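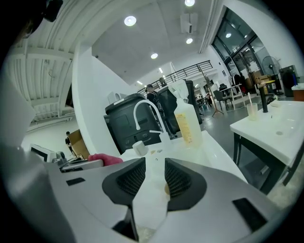 The fault that stopped work at Raltus in July began with a finger pad. The operations lead, who agreed to speak on condition that the interview deal with the equipment and leave the staff out of it, described it as "a small part doing a small wrong thing, over and over."

The company records household tasks with hand-held grippers, mostly at sinks and counters. Over 22 shifts its operators had logged 2,376 recordings. Late in the run, one gripper began to close after the trigger had been let go.

"The operator reported that it pinched when she was clearing it," the lead said. "She had her fingertip between the pads. There was no cut, only bruising, but we treated it as an injury and pulled the unit from the floor that afternoon."

The firm's first guess was moisture. Units are used close to taps and soap, and the housing has openings. An inspection by Zeten, the repair contractor, found no sign of water inside. It found a return spring that had worn unevenly and a trigger sensor that read as pressed when it was not. Two other units showed early wear of the same kind.

Asked whether the fault should have been caught sooner, the lead did not dispute it. "We had 3 notes in the log about a sticky grip. Each was written up as a cleaning matter. They were read one at a time, by different people."

The procedure has since changed. Power must be disconnected before anyone touches the pads, and a grip complaint now takes the unit out of service until it has been tested on the bench. Springs are replaced on a fixed schedule — previously they were replaced on failure.

The recordings made with the faulty unit have been set aside. "We have not decided whether any can be kept," the lead said. "The bench tests come first."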